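Newsletter > Floor notes > Good practice

Print this item | E-mail this item

New cell rules at Wudlow, in force from 21/02/2026. Short version. Debris tests with two arms: both bins lined before power-on, hands outside the mat, sponge bits count as waste and dont go back in the kit box.

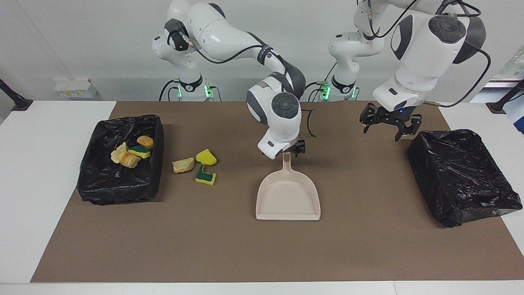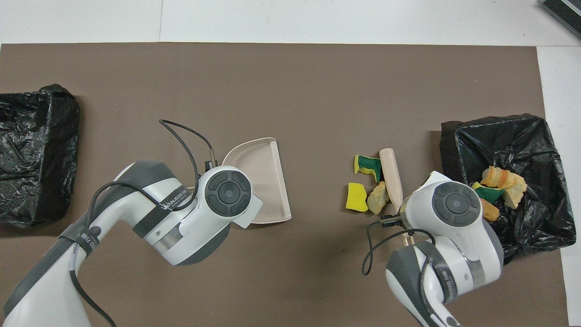
Nuria Workneh wants the speed cap written in too, 200 mm/s whenever a person is within reach. Fair. Going in the May revison.

Comments

Rami Nseir: Does the cap cover teaching mode?

Lama Hattar: Yes. See page 8.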